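Recording cloth pickups with a hand-held gripper

The Cellen guide says 500 takes will teach an arm to lift cloth. I doubt it, if all 500 look alike. Start with 10 slow ones. Close the fingers on the fabric, raise it, hold, then let go. Work in ordinary bedrooms – dim light and rumpled bedding included.

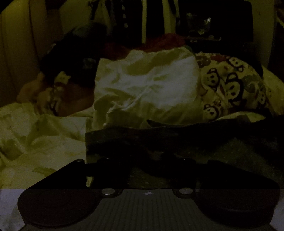
Allton wrote back that dim takes are useless and should be thrown out. I kept mine until I had checked the tracking on each one. Of 290 takes, 18 had lost it. Delete those, then record more with a different cloth before you train anything.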